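From: Tiziana Morelli
To: pattern-drafting list
Date: April 26, 2024
Subject: Re: Sleeve cap ease in the Bernura jacket block

Barış Karabulut wrote:

> I have now made up the Bernura block twice in calico and get the same
> fault both times. There are drag lines running from the front notch up
> towards the shoulder point, and the sleeve swings backwards when the arm
> hangs. The armhole measures 426 mm on the stitching line. I walked the
> sleeve cap round it and there is more ease than I can shrink out of a
> worsted. Do I take the cap down, or narrow the sleeve at the bicep? I
> have also been told to deepen the armhole, which seems wrong to me as it
> is comfortable where it is.
>
> The cloth is the 300 gram twill from Bouchard, if that makes a
> difference. I do not want to cut it until this is settled.

Barış,

Leave the armhole alone. If the underarm is comfortable and the bodice hangs level, deepening it will only restrict the lift of the arm, and you will then have a longer seam to fill as well.

You have two separate faults and they should be dealt with in order. The backward swing is a matter of pitch. The drag lines may be pitch too, or they may be a cap that is too short at the front, and you can't tell which until the sleeve hangs properly. Unpick the sleeve from front notch to back notch over the top, leave the underarm stitched, and let the arm hang in its usual position. Turn the top of the sleeve forward until the lengthwise grain drops straight from the shoulder to the elbow. Pin it there and mark the new shoulder point on the cap. On most of the jackets I have fitted from this block the mark moves forward by 6 to 10 mm. If you need more than 12 mm, unpick the underarm too and rotate the whole sleeve, otherwise the underarm seam will twist.

Now look at the drag lines again. If they have gone, transfer the new shoulder point and both notches to the paper and do nothing else to the front.
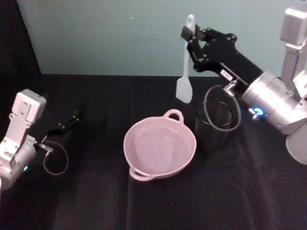 On ease, the instructions with the Bernura block are not much help, as the sleeve was drafted for a heavier coating and they never gave a separate figure for suiting. For a worsted twill of that weight I work to 28 mm in total over the cap, with none between the underarm and the lower notches. I put slightly more of it behind the shoulder point than in front. A loose tweed will take 40 mm without complaint. A tightly woven gabardine will sometimes refuse 20.

To remove the excess, don't simply shave the top of the cap. That shortens the cap height and you will get fresh drag lines, this time pointing at the shoulder from both sides. Slash the pattern down the centre from the cap to the bicep line, then along the bicep line to each underarm point, leaving hinges at the ends. Overlap the vertical cut by half the excess. The cap will rise a little as the pieces pivot. Trim the height back to the original line and measure again on the stitching line, with the tape on its edge. Repeat if needed. Check the bicep afterwards: you want at least 45 mm over the body measurement in a lined jacket.

Two small points on measuring. You say you walked the cap round the armhole, but not whether you did it before or after the shoulder seam was moved. If it was before, the figure is out. Also check that the paper has not stretched where it was traced. I use the Dellness spot-and-cross for this because it stays flat, but any firm paper will do.

The Bouchard twill shrinks reasonably well with steam and a damp cloth. Try it first on a bias strip from the offcuts. Run two rows of ease stitching inside the allowance, draw them up to length, and shrink over a ham before the sleeve goes near the jacket. If there are still dimples at the seam line after pressing, take out another 4 mm and don't try to force it.

The earlier discussion of sleeve heads is in the archive from October, message 2178. The diagram attached to it has the front and back notches reversed, so read the text and ignore the drawing.

Send the revised cap height and bicep width when you have them and I will check them against my own copy of the draft.

Tiziana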